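Part 3: Setting up the Tindano dehydrator for its first batch

Right, you've got the legs on and the trays stacked, so let's get some fruit in it. I've had my Tindano going since August and I still do it in this order.

1. Wipe out all 4 trays with warm soapy water and let them air dry. Don't put them in the dishwasher — mine came out shaped like a saddle and a new one had to be posted from Ollwood.

2. Run the unit empty for half an hour with the lid vent fully open. It'll pong a bit. Crack a window!

3. Get your fruit out on the kitchen table and sort through it before you cut anything. Anything with soft spots goes in the chook bucket, and small hard things like nuts go on their own tray, with the mesh liner under them so they don't drop through.

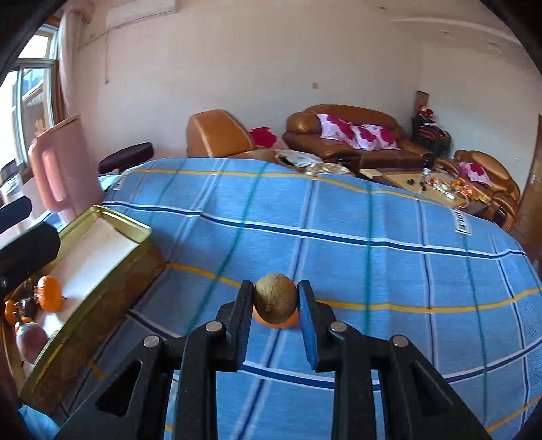
4. Slice citrus 3 mm thick, skin on, and flick the pips out with the tip of the knife. Lay the slices in a single layer. I know it's tempting to overlap them (I did, and peeled apart a lot of sticky mandarin at ten at night).

Note: a full tray holds 300 g of sliced fruit. Go over that and the middle stays leathery.

5. Lid on, vent half closed, dial to the fruit setting. Swap the top and bottom trays at the halfway mark.

Caution: the base gets properly hot underneath. Keep it off your good tablecloth and put it on a board or the stovetop with the burners off.

6. Leave everything to cool right down before it goes into jars. Gerrit Gumede gives his a shake every morning for a week, and if he sees any fog on the glass, back in the trays it goes.

Cleaning the fan cover is in Part 4.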